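Start | Projekte | Berichte | Team | Kontakt

Projektbericht: Bildorientierung und Bodenmarkierungen für eine Handgelenkkamera

Lauri Leinonen, Radoslava Šindelář, Kadir Ertürk
Betreuung: Snædís Ketilsson
April 2022

Im Projekt Mamero haben wir die Software für eine Kamera am Handgelenk eines Roboterarms erweitert. Das Vorgängerprojekt Bikulia nahm an, dass der Boden immer unten im Bild liegt. Dreht sich das Handgelenk, gilt das nicht mehr, und die Personenerkennung liefert dann kaum noch Treffer. Unser Teil umfasst die Lagekorrektur, eine Maske für die eigene Hand und die Erkennung von Klebeband auf dem Boden.

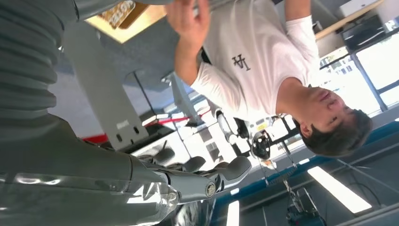

Wahrnehmung

Bei gedrehtem Handgelenk steht der Boden oben im Bild und die Decke unten, Personen erscheinen kopfüber. Der Knoten morgan_orient liest die Gelenkwinkel, berechnet daraus die Richtung der Schwerkraft im Kamerabild und dreht das Bild vor der Erkennung zurück. Die ursprüngliche Ausrichtung bleibt als Metadatum erhalten, denn die Bahnplanung rechnet weiter im Kamerakoordinatensystem.

Schwierig sind helle Flächen. Leuchten, Fensterfront und die Spiegelungen auf der Abdeckung am Handgelenk verschieben die automatische Belichtung. Darius Oprea hat uns geraten, die Belichtung nur über den nicht maskierten Bereich zu regeln. Das haben wir übernommen.

Die Maske entsteht aus dem kinematischen Modell. Für jede Gelenkstellung wird die Silhouette von Arm, Hand und Fingern ins Bild projiziert und um 24 Pixel erweitert. Die Erweiterung ist nötig, weil der gerippte Armabschnitt im Modell nur als Zylinder vorliegt.

Bodenmarkierungen

Gelbe Pixel werden im HSV-Raum segmentiert, danach passen wir Geraden an. Verschwindet ein Band hinter der Maske, verbindet der Algorithmus die Teilstücke nur, wenn ihre Richtungen um höchstens 2 Grad abweichen. Falten und Glanz im Band führen zu Lücken, die wir mit einem morphologischen Closing füllen.

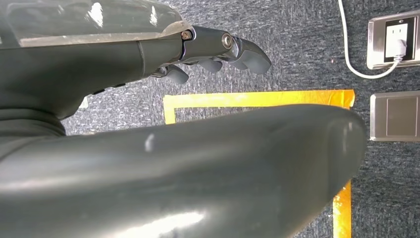

Abb. 2: Gelbe Bodenmarkierung, teilweise vom Armsegment verdeckt. Rechts die Bodendose mit Stecker.

Zum Abstimmen der Schwellwerte haben wir 1000 Bilder von Hand annotiert, mit dem Werkzeug Fometti. Metallische Bodendosen werden bei starkem Glanz noch manchmal als Band gewertet. Ein Filter über die Linienbreite ist geschrieben, aber nicht eingebunden. Dünne Kabel auf dem Teppich erkennt das System nicht, sie fehlen deshalb auch in der Hinderniskarte. Beides steht im Ticketsystem und soll im August bearbeitet werden.

Kontakt: Projektgruppe Mamero | © 2022 | Nach oben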